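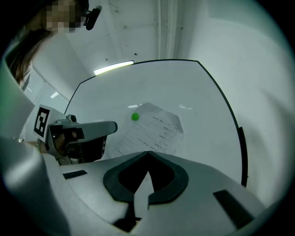
Perihan Sönmez takes her first inhaler at six in the morning, before the kettle goes on. She has had bronchiectasis since a bad bout of pneumonia in her twenties, and for most of the years since then her treatment has come down to clearing her chest by hand, waiting for the next infection and taking antibiotics when it arrives.

Last October she joined a trial at the chest clinic in Dollstead. The study is testing Bandus, a dry powder taken twice a day and meant to calm the inflammation that damages the airways between infections. It has enrolled 82 adults, all of whom had at least 2 flare-ups in the year before they signed up. Half get the drug and half get a powder with nothing in it. Neither the patients nor the clinic staff know who is getting which.

Bronchiectasis leaves the airways wide and scarred, so mucus collects in them and bacteria settle in. It often gets mistaken for asthma or a smoker's cough. Sönmez was treated for asthma for 10 years before a CT scan settled the matter.

"I had a drawer full of the wrong inhalers," she says.

The company behind the drug, Gikus, started out making veterinary products and moved into lung disease after an early compound failed in horses. Bandus is its second attempt in people. The first made patients cough so hard that many dropped out, and the powder was reworked with finer particles and a lower dose.

Trial visits take most of a Friday. Sönmez blows into a spirometer, gives blood and a sputum sample, and goes through her symptom diary with a nurse. The diary is the part she likes least – the same questions every evening, including the evenings when nothing has happened.

The main result will be the time to the first flare-up. If it looks good, Gikus plans a larger study with 200 patients, adding a second clinic in Su.

Sönmez has had one chest infection since she started. It came in the winter and cleared after two weeks of tablets. She has her own guess about which powder she is on, and the nurses have asked her to keep it to herself until the study closes.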